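## Grippers in the Returns Room: Where We Are After Four Months

Most of you have walked past the returns room at Gurkum by now and seen people working with the hand-held grippers. There have been questions at the last few shift meetings, so we are putting the answers in one place.

The room handles costume jewelry, watches and small accessories that come back from the Puvik and Dekach stores. Every item has to be taken out of its packaging, untangled, checked and put in a tray or box for resale or repair. It is slow work, and it is hard on the hands. In the spring, management agreed to look at automating the first part of it, the picking up and setting down. Inspection was never part of the plan and still isn't.

The robot arms are not on the floor yet. Before they can do anything useful, they need a lot of recorded handling to learn from, and that is what the grippers are for. A worker holds one in each hand and does the job through them: pick up, move, put down, start again. Each session covers one small task. The items and the surface get changed often, and part of the recording is done outside the returns room in ordinary home settings, so the arms don't learn to work on only one kind of table.
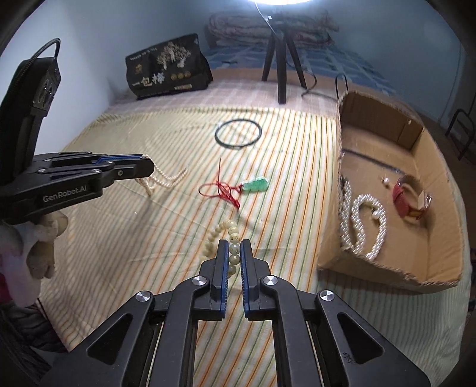
Pay was the first thing people asked about. Recording hours are paid at the normal returns rate plus the skills supplement, and they count toward your shift in full. If you are asked to record away from the building, travel time counts too. Nobody is required to sign up, and turning it down does not go on your record. The work takes more patience than most of us expected. A string of beads slides when you try to close the fingers over it, and a pendant on a tangled red cord takes the whole cord along when it is lifted. A watch is easier, as long as the strap isn't lying across something else. Expect your first few sessions to go slower than bare hands, and don't let that worry you. Slow, clean movements are what the training team wants.

Strain was the second question. The grippers weigh more than they look, and the weight sits forward of the wrist. After complaints in the first month, the session limit was cut and there is now a break of 11 minutes after every block. Gloves are available in all sizes. If your forearm or thumb is sore the next day, tell your shift lead and you will be moved back to regular sorting until it clears up, with no loss of the supplement for that week.

Now for jobs. There are 17 people in returns today. The written agreement says no position will be cut during the trial or in the year after it ends. What will change is the mix of work. If the arms can be trusted with sorting, three of the current sorting stations will become inspection and repair stations, and people already in the room get first choice of them. Ouazzani, the company running the training, will teach the repair course on paid time. The course covers clasps, restringing and watch straps.

There are still things we don't have answers to. We don't know how many items an hour the arms will manage, or what happens to the evening shift if that number is high. We have also asked who may look at the recordings and how long they are kept. Management has promised a written reply by November, and we will print it in full.

If you want to try a session before deciding, the sign-up sheet is on the board by the returns room door. Short tryouts run at 3 p.m., after the second delivery is unpacked. Wear sleeves that can be pushed up, and leave rings and bracelets in your locker so they don't end up mixed in with the stock.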